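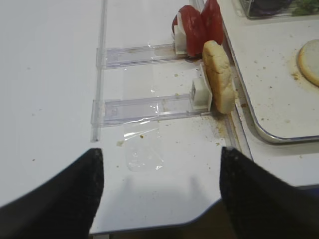
So who's going to wipe it down, came the question from the back of the break room, before the man from Ekico had finished his first slide. He said cleaning would be part of the operator's job. Then a different voice asked who the operator was, and he looked over at our plant manager, and the plant manager said that was still being worked out.

That was in February. I've had a few people ask me what has changed at work since then, so I'm writing it down while I remember the order of it.

I work at Stedlow, at the Ballbridge plant. We make sandwiches and snack trays that go to hospitals, gas stations and a couple of school districts. I've been on the assembly side for 12 years. On my line you stand at a belt, you have your bread on your left and your fillings in front, and you put the thing together the way the card says. A normal shift for our line was 2,000 units. The best one I was ever on was 2,366, and we got pizza for that.

The arm is in what used to be the overflow room. It isn't on the main floor yet. It has two black fingers, and it works over a white table with clear plastic channels on it and little white blocks that push the food forward. The bread stands up on its edge at the end of one, and the red slices stand at the end of another. I had expected something bigger. The table gets crumbs all over it, same as ours do, so the question from the back of the break room was a fair one.

The answer turned out to be two of us per shift, me included. I put my name in mostly because of my wrists. Ten minutes of paperwork, then four days of training, two of them spent on how to stop it safely and how to start it back up. The rest was loading.

Loading is most of the job. You have to set every slice in so it stands straight and touches the block. If a slice is cut too thin it slumps over, and the arm either misses it or pinches it. On the line I would just pick up a bad slice and toss it without thinking. Now I'm looking at each one before it goes in, and I throw out more than I used to. We get our bread from Barrientos and it's good bread, but the slices near the heel come out uneven. That never mattered to a person. We asked if they could do something on their end and they're trying a different setting on the slicer.

Right now the arm is supposed to do 200 an hour. Some hours it does. When it doesn't, you stand there and watch it try the same slice again, and you are not supposed to reach in. That has been the hardest habit to break. My hands want to go in and fix it. The rule is stop, wait for the light, then open the gate.

As for jobs, they told us no layoffs this year, and so far there haven't been any. Two people retired off the evening line and their spots weren't posted. I don't know what you call that. The people still on evenings say the belt hasn't been slowed down any to make up for it, and I believe them.

The pay bump for operators is 75 cents. I think it should be more, and I said so at the meeting. You're responsible for the cleaning, the loading, the log sheet and the reject count, and when the thing goes down you're the one calling Ekico and reading the error off the screen to somebody in another time zone.

My wrists are better. I sleep through the night most nights, where before I was waking up with my fingers numb. I do miss the talking. At the belt you had somebody across from you and somebody on each side, and you knew everything about everybody's kids. In the overflow room it's me and one other person - and one of us is usually in the cooler getting more product.

They want to move it out to the main floor after the summer and put a second one next to it. We have another meeting before that. I have a list going on my phone of what to bring up, starting with the pay, then floor mats, then a second set of channels so one can be in the wash while we run the other.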